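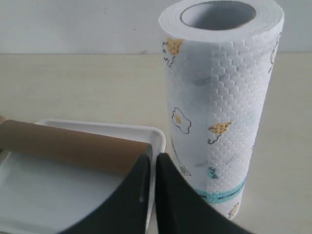 Axle weights and the Zinosska corridor
March 2025

The new permit rules for the Zinosska corridor come into force in May, and I have now read the whole schedule, including the annex on axle loads. Most of the press coverage has dealt with the toll rates. The annex matters more to anyone who runs trucks across the border.

Until now a carrier needed one permit from each side. The two forms asked for the same data in different units, and the Sivura office would not accept a weight certificate issued at Blackwood. Under the new schedule a single certificate is valid at both ends for 41 days. It covers the vehicle and one named trailer. If the trailer is swapped, the certificate lapses and the truck has to be weighed again.

The weighing procedure has also changed. Each axle is measured separately, twice, and the higher reading is recorded. The tolerance is 2 percent for the gross weight and 5 percent for any single axle. Under the old rules there was no axle tolerance at all on the Sivura side, so a load of gravel that shifted on the hill before the station could put a legal truck over the limit.

Three points in the text are unclear to me.

First, section 8 refers to "combined transport" without defining it. A container that arrives by rail at Skullport and goes on by road should qualify, but the definition in the earlier draft was dropped and nothing replaced it.

Second, the route distance used for the fee is given as 484 kilometers. That figure matches the old road through Blackwood. The bypass is shorter. Either the fee table was never updated or carriers are expected to pay for the old alignment.

Third, there is no appeal process for a disputed reading. The draft had one. A driver can ask for a second weighing, but at the same scale.

None of this removes the main obstacle, the quota on return loads. It stays where it was, and empty running on the eastbound leg will stay with it. A common certificate saves a stop and a fee. It does not fill a trailer.

I have written to the Sivura office about section 8 and the distance figure. If a reply comes before the rules take effect, I will add it at the bottom of this post.

Filed under: freight, permits, road pricing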